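Posted Sep 19, 2024

Packing by Arm: Order Assembly at Celtovora

Celtovora packs small mixed orders of groceries and sweets into paper carrier bags. Until February the packing was done entirely by hand by a team of 12. The team is the same size now, but half of its hours go to a job that did not exist a year ago: preparing, supervising and correcting a two-arm packing cell called Radusness.

The cell is simple in layout. Each arm ends in a parallel gripper with two fingers. Items are set out on a dark mat, the bag stands at one end of the table, and a lamp lights the work area. The controller selects an item, plans a grasp, carries the item over the bag opening and releases it. A person stays within reach during development shifts and can stop the motion at any point. 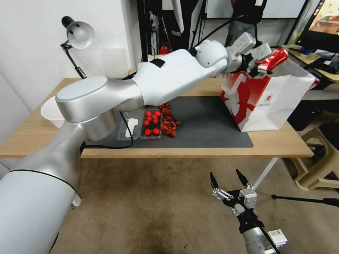
Wrapped goods are the difficult category. A rigid carton has edges the software can locate and faces the fingers can close on. A soft package changes shape as soon as it is touched, and the grasp that was planned no longer matches the thing being held. The first release of the software treated every package as a box. Drop rates were high enough that Mayu Kudo, who runs the packing floor, asked for soft goods to be taken out of the trial until the grasp planner was rewritten.

The rewrite took 19 working days. It closes the fingers more slowly and checks the finger gap before lifting. If the gap is smaller than expected, the arm opens, backs off and tries again from a different angle. After two failed tries it calls a packer.

Those calls are the main change in the working day. A packer used to complete a bag from start to finish and then take the next order. Under the new routine the same person lays out goods, watches the cell, and steps in when called. Kudo says the physical load is lower and the interruptions are worse. "You can't settle into a rhythm, because the arm sets it," she says. The floor now rotates people off the cell after 6 orders.

Pay was the first question raised at the staff meeting. Packers had been on a rate tied to bags completed, a measure that stopped making sense once a machine filled part of the bag. Celtovora moved everyone to a flat hourly rate. The fastest packers lost a little by it, and two of them said so in writing. 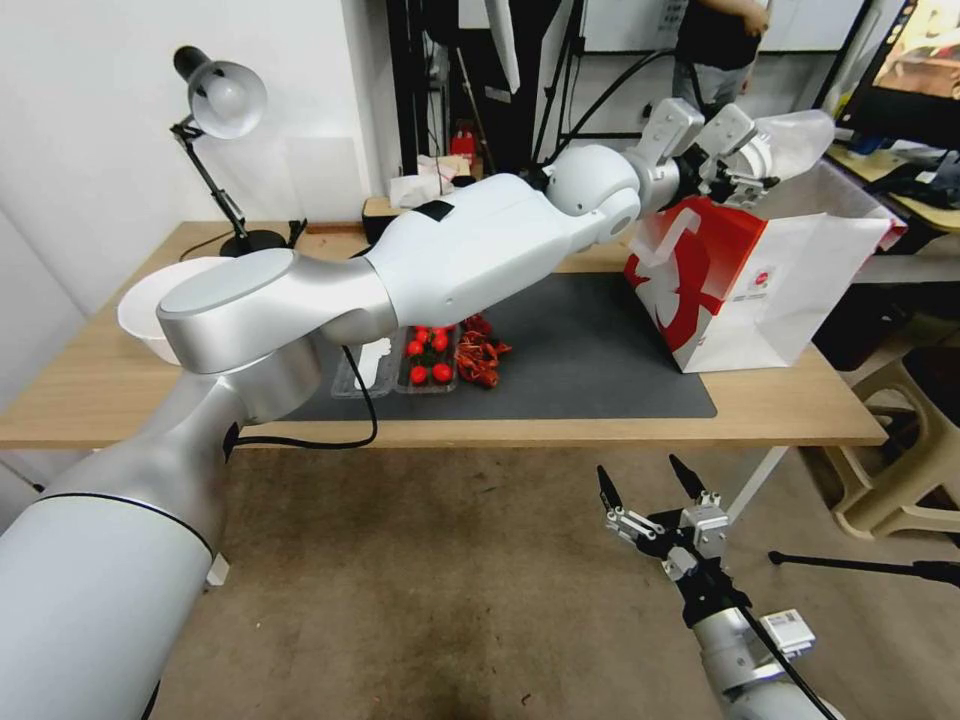
Bag handling is still under revision. Paper bags have little stiffness, and an item pushed in at an angle can shift the bag from its taught position. Junpei Morikawa, the integration engineer, has tested a weighted base and a wire frame. The frame held the opening well but slowed the changeover between bags, and packers disliked reaching around it. A third fixture is being made at the company's workshop in Cullau.

Morikawa keeps a log of every intervention, which has passed more than 900 entries. Packers write the entries themselves in plain language. He sorts them each week and decides which go to the software team and which can be fixed on the table, usually by changing where an item is placed.

The Bugti site is due to receive the second cell. Kudo has asked that its packers be trained on the log before the arms are switched on.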